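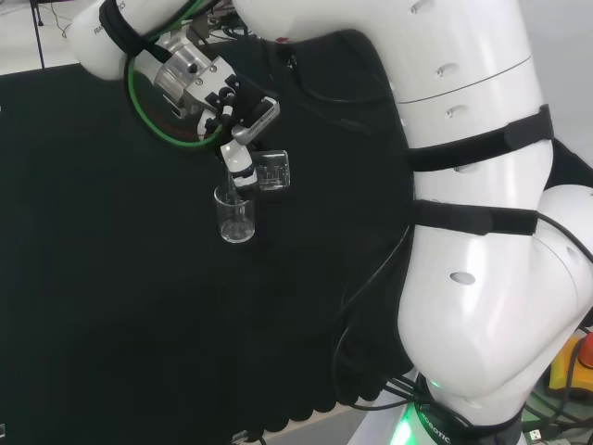

10/12/2022 — bench 2, wet handling cell

Budget numbers due to Sandra end of next week so writing it all down now while the building is quiet. Ryan in till lunch, then just me.

What the request has to cover: second set of fingers, cable management, tip supply, stand for glassware, service plan. NOT a second arm. Jolene asked again if we want a second arm in this round and my answer is still no, not until the first one runs through a whole shift with the pipette job. Put it in the June round if at all.

**Fingers**

Same pair doing pipette and tubes at the moment. Works for neither as well as I'd like. Pipette body is wide and has the label side which is slippery, tubes are narrow and want a softer grip. Two options:

- Nimeo quote, machined, swap pads included: 493 a pair. Lead time they say is short, last time it wasnt.
- print our own, sleeve over the existing ones. Kumudini did one in an afternoon in spring. Cheap, but they wear and then you're chasing offsets again.

Leaning Nimeo for the tubes, printed sleeve for the pipette. So one pair in the request, one line for filament under consumables. Ask Prasanna if his group still has the soft pads from the Skivlow trial, they might fit the mount. Bolt pattern needs checking first, do not order before that!!

**Cables**

Straps are fine for now but I want a real dress pack. Everything that runs to the wrist is strapped on by hand and every time we change the tool somebody redoes it a bit differently. Tawhiri sells a kit, 200, clips and sleeve and a bracket. Ryan thinks we could do the same from the hardware store. He may be right. He also said that about the enclosure. Put the kit in, cut it if Sandra needs the line smaller.

Wrist camera cable: spare wanted. One in use, zero on the shelf. Same for the small white connectors, get a bag.

**Glassware** 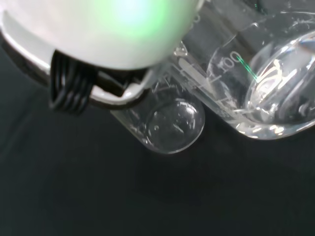

*Wrist cam, tube up against the 100 beaker.*

Tube holder goes in the request as its own line, people keep treating it as pocket change and then it never gets bought. What we need:

- rack for the small round bottom tubes, low, heavy enough to stay put, open on the gripper side
- cradle for beakers lying down, the small size first, others later
- both in a dark color, glass reflections are bad enough already without a shiny rack next to it

Clear glass is the whole difficulty for the vision side. Highlights off the thick beaker base get picked up before the edge of the tube does. Kumudini wants a polarizing filter on the wrist cam before anybody spends on a different camera. Agree. Filter first, then see. A depth camera that copes with clear stuff is 3,666 from Nikumum and I am not writing that in on the strength of one demo video. Noted here so I can find the number again.

Cloth on the table: keep. Ryan wants a rubber mat, easier to wipe. Fair, but cloth gives us less glare and costs next to nothing to replace. Budget a few cuts of it. If a mat, then matte black and get a sample before ordering the full size.

**Consumables**

Tips — 56 a box, and we go through them faster than planned as every failed pick means a fresh one. Prasanna says share his standing order, gets the price down a little. Need a cost code for that, ask Sandra.
Beakers, tubes: from general stores, no line needed. Check that stores carries the same tube next year though. We changed supplier once already and the lip was different and all the grasp poses had to be redone, lost most of a week.

**Service plan**

Arm is out of the first warranty next summer. Jolene has the paperwork for the extended one, have not seen the price. Two things to find out:

1. does it cover the gripper or arm only
2. do we lose it if we fit third party fingers (if yes the Nimeo thing needs another look)

Send her a mail Monday, not now.

**Estop**

One unit at the right of the base. Want a second on the door side, longer cable. Safety walk will ask for it anyway. Put it in as must have, above the dress pack.

Order of priority as it stands:

1. second estop
2. tube rack + beaker cradle
3. Nimeo fingers, one pair
4. tips, standing order
5. polarizing filter
6. Tawhiri kit
7. spare cables, connectors, cloth, filament (lump these)
8. service plan — price missing

Nikumum camera left off. Second arm left off.

Open: who signs if the total goes over the small purchase limit? Sandra or does it go up a level. Also the spreadsheet template from last year has the tax column wrong, use Prasannas copy, not the one on the shared drive.

Ryan read this over and says move the filter up to 3. Maybe. Leave it till I've talked to Kumudini.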